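Wimeck home data subscription — worth it?

rcalimlim
Trialing Wimeck for our folding arm. Real bedrooms, head view, both hands. 2000 clips a month. Sample set is mostly soft stuff on a bed mat.

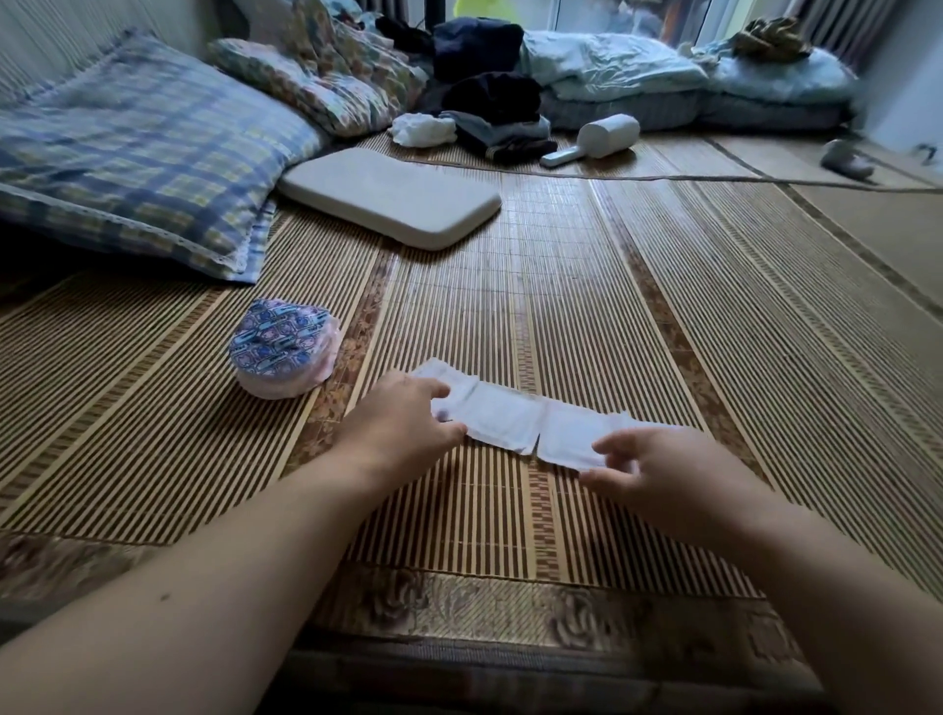

Soft white strip, two hands

Larden_dev
Nice hands but 71 clips in and its all one room. Brakholm gives you more homes.

rcalimlim
Brakholm wanted a year up front — no thanks. And its not all bed stuff, theres floor level reach too
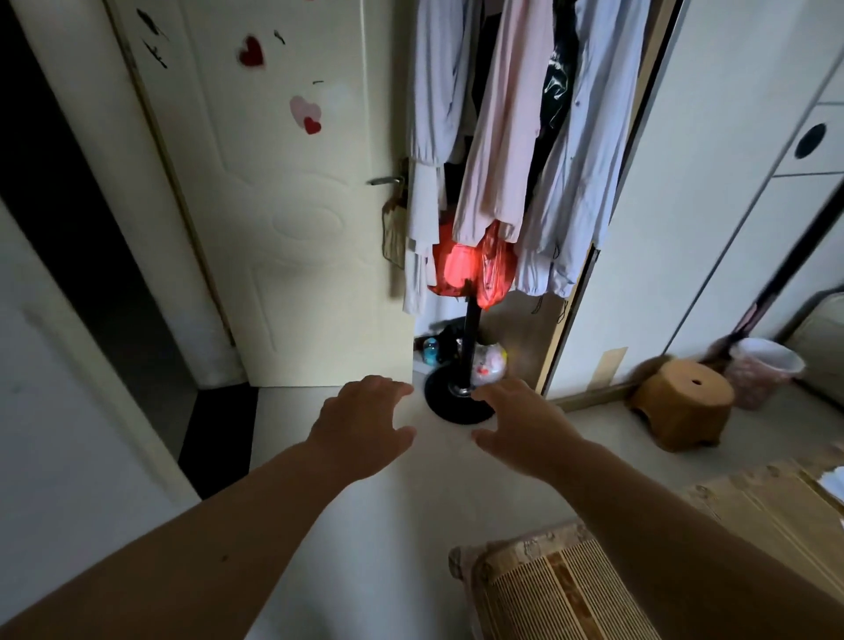
Hands either side of the coat stand base

jnavarro
Clutter is the selling point imo. Hanging clothes, wardrobe, stool. Our lab sets never look like that.

Larden_dev
Clutter yes, labels no. Half of mine just say "handle item". Not paying for that.
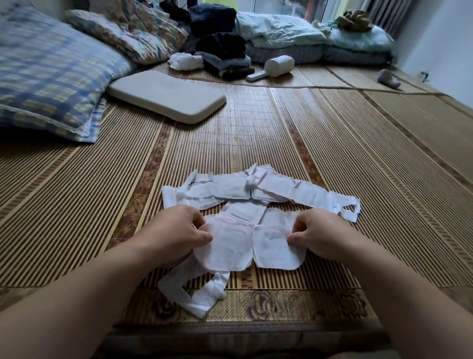
Page 2 of 3

jnavarro
That last one, white layered thing held down at the two lower panels, what did they tag it?

rcalimlim
"flat item, open". so yeah, Larden has a point. Asked Tan in support for a relabel, will post waht they say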